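Handheld gripper drops soft stuff, fingers not closing square. Pads or linkage?

Posted in Workshop Builds > Robotics and automation

Boonmee Nilsuwan

Hi all. Building a hand-held gripper at the shared workshop, two fingers, parallel close, squeeze trigger. Idea is I get the fingers right by hand first, then bolt the same fingers on to a little arm at home later. Printed parts in dark grey, brass threaded inserts where the screws go, flat rectangular pads on the ends.

Trouble is it will pick up a block of wood all day but anything soft or floppy slides out. Hat is the worst. I get the brim between the pads, squeeze, lift, and it rotates then drops. Tried squeezing harder and that just made the fingers splay at the tips.

Pads are getting tatty too. Bottom edge of the left one is rough and chipped now with a little ragged bit hanging off the corner. Dunno if that's the cause or a symptom.

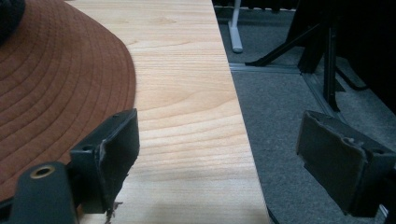

What pad material should I be using for fabric? Something soft and grippy over a stiff backing, silicone sheet or neoprene, thin enough that the pad behind it still does the work.

That's what I've read anyway, but I've also read that soft pads just hide a bad linkage. So before I go and buy sheet:

is it the pads, or are my fingers not parallel

if it's the linkage, can I fix it without reprinting the whole palm (long print, and the shared printer gets booked out)

do I bother keeping the screw-on pads or glue the new ones

Specs if it helps. 300 g is the most I want to lift. Linkage is a plain four-bar each side off the Plelent trigger plans, I changed the finger length and not much else. Pivots are M3 screws through printed holes, no bushings. Probably a clue there.

Edit: colour of filament doesn't matter, somebody asked. It's PETG.

Edit again: here's the tabletop I test on, nothing in the fingers. Bits of stuff get left on there so I try those too. The wire stand is suprisingly hard to get under, the base lies flat and the pads want to sit on top of it. 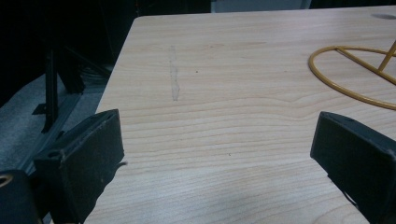

Wichai Saengthong reckons the linkage is the whole problem and new pads will only buy me a month. Said so by message and told me to post it here so other people could argue with him. So, argue away.

Thanks in advance, will try anything that doesn't need a lathe.

Wichai Saengthong

Ok I'll put it properly then.

Hold one finger still against the palm and wiggle the other at the tip, trigger locked. If it moves more than a hair, that's slop in the pivots. Printed hole on a screw thread is always going to chew itself out. The thread is basically a file.

Fix, in order of effort:

Drill the pivot holes out and press in short bits of brass tube. Use a shoulder screw or a plain pin through that, not a threaded section. Washer each side. Nyloc nut, done up till it binds then backed off a touch.

You changed the finger length. Did you move the pivots to suit? On those Plelent plans the two links on each side must be the same length centre to centre, and the pivot spacing on the finger has to match the spacing on the palm. If either is off it isn't a parallelogram any more and the pads toe in or out as they close. Measure with calipers, don't trust the file.

If only the finger end is wrong then just reprint the fingers. Palm stays. That's your second question.

Splaying at the tips when you squeeze hard = longer finger, same thickness. Add a rib down the back. 2 mm extra makes a big difference, more than cranking the infill.

And for the hat, grab deeper. Pinching the outer edge of a brim with all the weight hanging off to one side, of course it rotates. Get the pads well in toward the crown, or widen them.

Then do pads. I'm not against pads.

grakcombe_shed

Did nearly this exact build over February. Agree with most of the above but I'd do the pads FIRST, it's ten minutes and costs nothing if you've got an old wetsuit or a bike tube. If the hat still spins you've learned something.

Keep the screws. I glued mine and it was a nightmare, contact cement let go at one corner and then I couldn't get the rest off without wrecking the finger. Countersink the screw so the head sits below the rubber otherwise you're gripping on the head.

Chipped edge: round it over. Square bottom edge catches on the table every time you come in low, specially on flat stuff like that stand base. I put a small chamfer on the back side of the tip so it can slide along the wood and get underneath. Worked for wire, worked for cutlery, still rubbish at paper.

Oh and rough the rubber up with 120 grit, the shiny side is slippery as when it's new.

Thepsuriya Tools

just use suction

Boonmee Nilsuwan

Suction on a hat, no.

Did the wiggle test tonight. Left finger is loose as anything, right one is ok-ish. Also measured and yeah, I moved the finger pivots when I streched it and never touched the links. So you're both right I guess. Ordering brass tube, doing bike tube pads in the meantime with the screws sunk. Will post when the new fingers are off the printer.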